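Two-arm robot in simulation keeps tripping its collision stop in a doorway, but nothing is touching

Asked by Kekeli Akolgo
Tags: simulation, two-arm robots, collision stop, navigation
Viewed 3348 times

Hi everybody, and thank you in advance for reading all of this, because I know I tend to go on a bit!

I have been teaching myself robot simulation in the evenings, and I'm working with a mobile robot that has two arms and a gripper on each. The simulator is Isow and the planner sitting on top of it is Rullbridge. The job is a simple one, or at least it sounded simple when I wrote it down. The robot has to leave a tiled hallway, go through a narrow passage, and come out into a room with a white floor, where later on it will pick up small things and put them away. I haven't even gotten to the picking up part yet. I can't get it into the room.

What happens is that it drives up nicely, reaches forward with the arms, gets partway in, and then everything freezes. The base stops, both arms stop, and the log gives me this:

PROTECTIVE STOP: contact reported, link gripper_left, body unknown

If I reset and send it again, it stops at very nearly the same place. Once in a while it goes through as smooth as butter and I get all excited, and then the very next run it stops again. I ran it 67 times over a long weekend (my family was very patient with me) and the fault came up in all but 2 of them.

Here is what I've tried so far, so that you kind people don't waste your time suggesting it again. I slowed the base down to half speed. I made the passage a little wider in the world file, and that helped for one run and then didn't help. I turned off the right arm's motion completely and left it where it was, and I still got the stop with the left gripper named in it. I reinstalled Rullbridge, which took most of an evening and changed nothing at all. I also swapped the order of the two arms in the startup file, for no good reason except that I was tired.

The view I keep staring at is the one looking down over the grippers toward the far room. 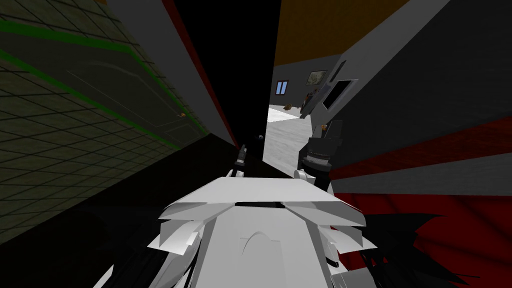
Guido Palumbo wondered under the question whether the arms might be set off by each other and not by the wall, and asked if the log gives a distance along with the contact, because a stop with no distance is a different animal from one with a distance.

Kekeli Akolgo: Thank you, Guido! I looked, and there is a distance field, but it is always zero. I had taken that to mean they were touching. Is that wrong? I have watched the replay slowly more times than I'd like to admit, and I can't find a moment when the gripper meets the wall.

Guido Palumbo: Zero can mean touching, but on some setups it's also what gets written when the checker never worked out a distance. I'd look into that before widening any more doorways.

2 answers

Answer from Maritza Huaranga (accepted)
Posted 2023-03-07

Hello Kekeli, and welcome! You've written a very good question, long or not, and I wish more people would list what they already tried. I lost the better part of a May to something very much like this, so let me tell you how I would go at it, and you can skip whatever you've done.

First, please keep in mind that the shapes you see and the shapes the simulator checks are two separate things. The gripper housing on your robot has all those fanned-out plates with pointed tips to the sides. When a model like that is brought in, the importer very often wraps one simple shape around the whole thing, a bit like stretching plastic wrap over a bowl of fruit. The gaps between the plates get filled in, and the robot thinks it has a great big solid mitten on the end of its arm. In open space you'd never notice. In a tight passage you notice right away.

So turn on the view that draws the collision shapes. It's usually in the same menu as the lights and shadows. Drive the robot up by hand, stop before the place where it faults, and look at the drawn shape and not the pretty one. If you find a big blob sticking out past the plates, you've got your first culprit. The cure is to break the housing up into several smaller pieces, each with its own simple shape. Five or six pieces would be plenty, and please don't be tempted to use the full detailed mesh, or your run times will go through the roof.

Second, Guido has a good point about the arms. You said you left the right arm where it was, but a parked arm is still an arm, and its wrist is standing very near the other housing. If that pair isn't being handled properly, the left gripper can report contact with the right wrist and the log will only name the left one. "Body unknown" makes me lean this way. The name lookup in the log only knows about things in the world file, so when the other body is part of the robot itself, it has nothing to print. I can't promise that's how your version works, but it's how mine did.

To test it, make a copy of your project and move the passage out of the way altogether. Put the robot in an empty area, run the same arm motion, and see if you still get the stop. If you do, the walls are innocent and you can put your doorway back to the size it was. If you don't, go back to the mitten problem.

Third, and this is the one I feel strongly about, please don't switch off the check between the two arms to make the message go away. I know it's tempting at eleven at night. In a simulation it costs you nothing, but settings have a way of following a project around, and if you or somebody else ever loads that same file onto a real machine, you'll have two arms that have been told they can't hurt each other. Park the right arm farther back before the robot goes in, and bring it forward again once the base is through. I do it with a waiting pose on each side of the door, and the planner is much happier.

Do write back and tell us which one it was! I'm always curious.

Kekeli Akolgo: Maritza, I could hug you. I did the empty area test and it stopped there too, so the walls were never part of it. Then I drew the collision shapes and the left housing was one big lump that ran right into the right wrist. So it was your first thing and your second thing together. I've split the housing up and added a waiting pose, and I have the check between the arms still on. It has gone through every time tonight. I'll do a longer batch before I celebrate properly.

Maritza Huaranga: Oh, wonderful! Do put the doorway back the way it was before that longer batch, or you'll be testing two things at once.

Answer from Walter Sánchez

I had a stop like this on a different simulator and what fixed it for me was raising the contact threshold. Mine was set very low from the factory and I put it up to 500 and never saw the message again. It's in the safety settings file, near the bottom. You may have to restart everything. Might be worth a try if the other answer is too much work, and it only takes a minute.

Deisy Espinoza: Walter, I don't want to be unkind, and I'm glad you got your project moving, but I would be careful with this one. A threshold that high may only be hiding the message. If two shapes overlap, they still overlap, and the arms can start to jitter or fly apart later on when you're trying to grasp something. I had that happen and spent ages blaming the fingers.

Walter Sánchez: Fair enough. Mine was just a base with no arms, so maybe I got away with it. I'll leave the answer up in case it helps someone with wheels only.

Deisy Espinoza: That makes sense, and thank you for adding it. Maybe put the part about no arms in the first line, so people coming in from a search see it before they go changing the number.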